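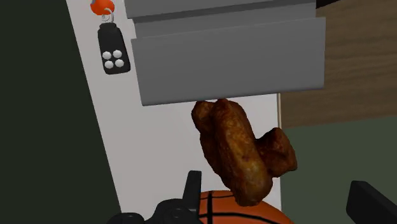

On Friday's list of things I wanted to understand in my new country, local politics was always last. Then in August my neighbor in Brikport asked if I would come with him to the yearly meeting of our party branch, and I could not find a good excuse.

I expected speeches. There were speeches, but most of the evening went to one question: should the Brirkdale branch and our branch become one? Brirkdale has 300 members and we have 56, so you can guess which side was worried. A woman from Lightfoot Street said that if we join them, our candidate for the town council will always be a Brirkdale person. A man behind me answered loudly that with 56 members we do not have a candidate anyway. People laughed, and she did too, a little.

Myroslav Polishchuk, who leads our branch, spoke for a long time about the Trirklow road. At first I did not understand why. Later my neighbor explained to me that the two branches had quarreled over this road before the last election, and some people still do not greet each other because of it.

The vote was by raising hands. I am not yet a member, so I kept mine on my knees. The proposal lost by 2 votes, and they agreed to talk about it again next year.

In my old country I never went to such a meeting. I thought everything was decided before, in another room. Maybe some of it is here also. But I took the membership form home, and it is still on my kitchen shelf with only my name filled in.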